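### 3.2 Contact wear in surface-mounted outlets

Socket outlets of the Schuko pattern were included in the Pimham housing survey as part of the wider study of electrical aging in rental apartments. The type has two round pin holes set in a recessed well, with earthing clips at the upper and lower edges of the well (Figure 3). In surface-mounted units the whole housing stands proud of the wall, which exposes it to side loads from furniture and cords.

Each outlet was inspected at the start of the heating season and again in July. The inspector recorded the fit of the housing against the wall, any discoloration of the well, and the force needed to withdraw a standard test plug. Outlets behind fixed appliances were left out. The final sample held 900 outlets in 79 buildings, all on the Drolby grid.

Withdrawal force fell with the age of the outlet, but the spread within each age group was wide. Kitchens accounted for most of the low readings. In 33 outlets the test plug could be removed with almost no resistance – these were reported to the building owner on the same day and are treated separately in Section 4. Discoloration was a poor guide to contact wear, as many stained outlets still gripped the plug well.

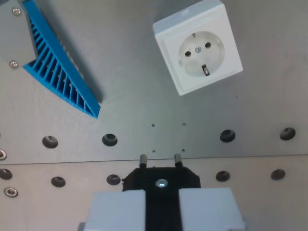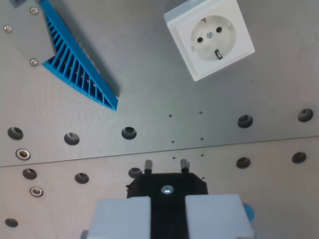 **Figure 3.** Surface-mount outlet of the Schuko pattern, white housing, with center screw and earthing clips. Both views show the outlet at a slight rotation.

### 3.3 Loading of extension cords

Residents in the Skosari blocks were asked to keep a log of every extension cord in use for one week. Cords feeding other cords were entered as a single chain. The log form followed the layout used in the Chmielewska pilot, with one change – heaters were given their own column.

Most chains had one heavy load and several light ones. Chains of three or more cords were found mainly in living rooms with a single outlet, and the outlet at the head of such a chain showed lower withdrawal force than others in the same apartment. The effect remained after outlet age was taken into account, although the logs do not show how long each chain had been in place.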